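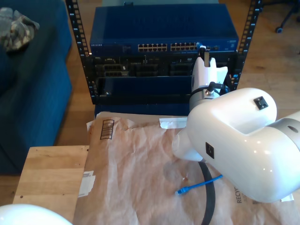
A white robot arm and gripper at work in front of a small open-frame equipment rack, with a blue Ethernet patch cable on the paper.

Budgeting for a bench robot cell

A bench robot cell is a robot arm, a gripper, something to fix them to and something for them to work on, all small enough to live on or beside a table. I look after the robotics pages on this wiki, and budgeting is the subject I get the most messages about, so I've pulled my notes together into one article. Please do edit it if your own numbers tell a different story!

What goes in the budget

Most people start with the arm (fair enough, it's the exciting bit) and fill in everything else afterwards. I do it the other way round. Write down the job first, then the gripper, then the arm that can carry the gripper plus whatever it's holding. Payload figures on a data sheet usually cover the gripper as well, and I've seen more than one plan fall over on that point.

After that come the mount, the controller, cables, software licences, a spare set of fingers, delivery and training. Delivery for a boxed arm can be a shock if you have stairs.

The target rig

The target rig is whatever the robot practises on. For network cabling work that means a rack, a switch and patch cables. The rack above is a little open-frame one with a NETGEAR switch at the top, and for learning to handle plugs I'd say you don't need anything grander. Second-hand switches are fine as long as the ports aren't bent or full of fluff. Buy plenty of patch cables, too. The little plastic latch on an RJ45 plug is the first thing to snap, and our first order of 40 leads went much faster than I'd planned.

I put the rig on its own budget line now. On the Molero project it was lumped in under "sundries", which meant that every new cable had to be argued for, one at a time, for months.

Worked figures

The Molero rig lines came out like this, in pounds:

Rack, switch and patch cables: 600
Replacement gripper fingers and mount fittings: 700
Training and delivery: 1,062

The arm itself was on lease from Skorex, so it sat in a different budget altogether. Ye-seo Wang, who did the purchasing, moved the training line up twice before we signed anything, and she was right both times. We could have shaved a bit off the fingers by ordering a bigger batch, but the shape was still changing and I didn't fancy a drawer full of old ones.

Lease or buy

Leasing suits a trial. You get support, and you can hand the thing back if the work dries up. Buying suits anyone who wants to drill holes in it, change the wiring or keep it for years. Read the lease for what it says about third-party grippers: ours from Skorex allowed them, while the Jideck quote wanted its own gripper on its own arm and nothing else. Jideck was cheaper per month, mind you.

Used arms turn up through dealers such as Mercado. Ask for the running hours, the controller version and whether the teach pendant is included, and get the answers in writing.

Planning the space

Measure the full reach of the arm and then add room for a person to get round it. Elbows swing out further than you'd think, and cables need slack at every joint. Check the table can take the weight and doesn't wobble when the arm moves quickly. A risk assessment belongs in the plan from the start, along with the time to write it.

Orders placed in October tend to slip past Christmas, so I try to get mine in over the summer.

See also: End effectors; Patch cables; Equipment leasing; Second-hand controllers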